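How do I photograph small things to sell without a proper studio?

Zofia Szulc
I'm clearing out my gran's buttons and brooches before November and my photos come out yellow. I've got 57 to list! Any cheap tips?

Fitzgerald Nakamura
Oh, you'll love this once you get going! Switch off every lamp and use daylight from one side only. I did 60 thimbles in a morning that way – such fun.

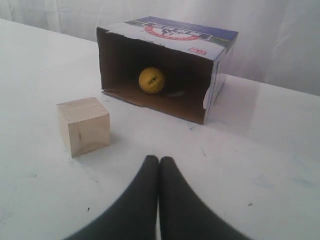

Brooches look best with nothing colourful near them, as pins and enamel pick up every stray tint. A white table with a pale curtain behind it is plenty, and a few soft creases in the cloth won't matter. Set the white balance by hand and leave it alone. Prop the brooches on a bit of putty.

Pollel
Same as above. ISO 400 is fine on my camera, and do use the timer.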